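Juli, kurz nach elf abends

Das Buch vom Gemeindewochenende liegt jetzt seit drei Tagen neben dem Bett, und ich bin auf Seite 80. 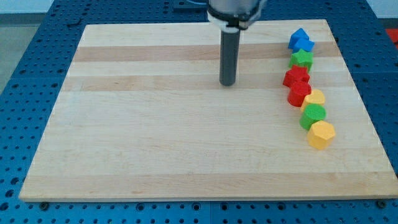
Shamim Butt meinte nach dem Hauskreis, ich läse es mit dem Rotstift in der Hand und hätte mein Urteil schon vor dem ersten Kapitel gehabt. Wer bei jedem Satz frage, ob er das Glaubensbekenntnis aushebelt, der höre irgendwann gar nichts mehr. Das saß. Ich habe den Abend über nicht viel gesagt und mir beim Heimfahren Antworten zurechtgelegt, die alle zu lang waren.

Trotzdem. Das Buch heißt »Beten ohne Bitte«, und die These ist schnell erzählt: Fürbitte sei eine Kinderform des Gebets, erwachsen werde der Glaube erst im Schweigen. Erschienen ist es bei Heinonen, dazu gibt es einen Kurs von Wedora mit Arbeitsheft und Wochenendpaket. Beim Arbeitsheft wurde ich schon misstrauisch. Wozu braucht man für das Schweigen ein Arbeitsheft mit 128 Seiten?

Was mich mehr stört, ist der Umgang mit den Psalmen. Zitiert werden die stillen Verse, »Sei stille dem Herrn«, Psalm 37, immer wieder. Dass daneben geschrien, geklagt und ganz unverschämt gefordert wird, kommt bis jetzt in einer Fußnote vor. Und das Vaterunser? Brot, Schuld, Versuchung, das Böse: lauter Bitten. Der Autor nennt das »pädagogisch gemeint«. Wo steht das? Ich habe nachgeschlagen, in zwei Kommentaren, und nichts gefunden, was in diese Richtung geht. Kann sein, dass in Kapitel 4 noch etwas kommt, angekündigt ist es jedenfalls.

Im Hauskreis waren fast alle begeistert. Einer hat erzählt, er könne seit dem Wochenende wieder schlafen. Das gönne ich ihm, nur ist es kein Argument, und als ich das sagte, wurde es kurz unangenehm. Vielleicht hätte ich den Mund halten sollen. In Erau, bei der großen Tagung, sollen 300 Leute eine halbe Stunde geschwiegen haben, und danach hätten viele geweint. Geweint wurde früher bei den Zeltmissionen auch, und meine Großmutter hat mir beigebracht, damit vorsichtig zu sein.

Shamim hat allerdings in einem Punkt recht: Ich bete selbst gerade kaum. Mit Bitte nicht und ohne auch nicht. Am Krankenbett von Mutter habe ich im Frühjahr gebettelt, anders kann ich es nicht nennen, und ich lasse mir von niemandem sagen, das sei die Anfängerstufe gewesen. Wahrscheinlich lese ich deswegen so gereizt.

Morgen Kapitel 4. Den Rotstift lasse ich in der Küche.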